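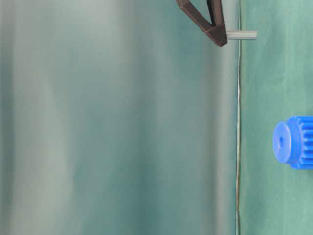 NOTICE TO TENANTS OF THE LEHTINEN BUILDING

The management of the Lehtinen Building wishes to inform all tenants that the green cloth in the third-floor storeroom is to remain hanging until further notice. It was put up in July, when the Praltwood furniture was moved out, and it covers the wall behind the shelves. Tenants have asked what is on the wall. The management has consulted the plans, and the plans show a window.

There is no window on the outside of the building at that height. The firm of Ludetach, which surveyed the property, confirmed this in a letter of 15 pages, of which 3 concern the storeroom. The remainder deals with the roof.

Tenants are reminded that the storeroom may be used for household goods only. Boxes are to be closed and labeled with the apartment number. Glass, mirrors and other polished articles should be wrapped before they are brought in and should stay wrapped. A tenant on the fifth floor left a tall mirror facing the cloth overnight and has since asked to be moved to the other side of the building. The request was granted. The mirror has not been claimed.

It has been reported that the cloth moves. The management has inspected it on 5 occasions with the door shut and the vents sealed. On the first four it hung still. The report of the fifth inspection is held at the office and may be read there, on application, by tenants whose rent is paid in full.

Deposits for storeroom keys will be returned in the amount of 1,904 crowns. Keys should be handed in at the Stargate Street entrance and not at the storeroom door – a key passed under that door was accepted, and a receipt was given for it, at an hour when the room had been locked from the outside.

The receipt was correctly made out. The management would be grateful to learn who signed it.

Shelves will be dusted as usual.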